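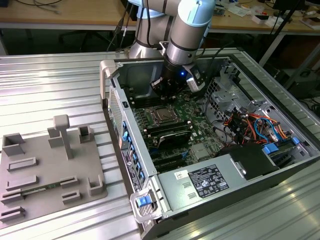

**Electronics recycling watchdog says Utenent robot demonstration left the main questions open**

*For release in May*

Stillico, the members' group that tracks claims made by the electronics recycling trade, today published its notes from an open day at the Utenent workshop in Ristanero. Utenent invited refurbishers, local officials and the public to watch a robot arm work on desktop computers. The company has said the system, which it calls Odoi, will take over much of the hand labor in pulling reusable parts from retired office machines.

Stillico's visitors came away unconvinced. They saw a machine do careful work on a computer that a person had already opened and laid flat on the bench. They didn't see it deal with a stack of computers in the condition they usually arrive in, with stuck panels, missing screws, dust and bent latches.

"We were shown the easy half of the job," the group said in its notes. "Anyone who has stripped office towers for a living knows the slow part starts before the case is open, and comes back when you hit the cables."

Utenent told visitors that Odoi has completed 3957 part removals since testing started. Stillico asked how many of those were repeats on the same computer. The company said it would have to check. Asked how many different models the arm had worked on, staff gave a figure of 69, then explained that this included versions of the same case sold under different names. Stillico has asked for the list and will post it if it comes.

The morning session lasted 104 minutes, including two stops while staff changed settings on a laptop. Memory was the main attraction. The arm went into the case for the modules and brought them out to a slotted fixture on the same table. Visitors who stood close enough to follow it agreed that the motion was gentle and that the gripper camera seemed to help with lining up. Several also pointed out that an experienced worker does the same thing in a few seconds with two thumbs.

Power supplies, drive cages and wiring weren't part of the program. Utenent described wiring as "on the roadmap." Stillico notes that the company used the same phrase in its printed handout for screws, side panels and sorting by part type.

There was less to hear on jobs. A slide listed 377 refurbishing shops as possible customers, and a speaker said workers in those shops would be "freed up for higher-value tasks." When a visitor asked what the tasks were, the answer was supervision of the robot. No price was given for the system, and no figure for what it costs to build a new fixture each time a shop takes in a different kind of computer.

Stillico doesn't oppose automation in recycling. Its members have asked for years for help with sharp edges, heavy lifting and bad air, and the group says it would welcome a machine that took on any of those. It is asking Utenent to do three things before it starts taking orders:

- run Odoi for a full shift on unsorted computers, with outside observers in the room
- publish the failure count next to the success count
- state who opens the cases, and whether that time is included in the advertised speed

Utenent has said a second open day is planned in Ristanero. Stillico has offered to bring the computers.

The full notes, with the questions put to Utenent and the answers received, are available from the Stillico office on request.

**Press contact:** Stillico press desk, Ristanero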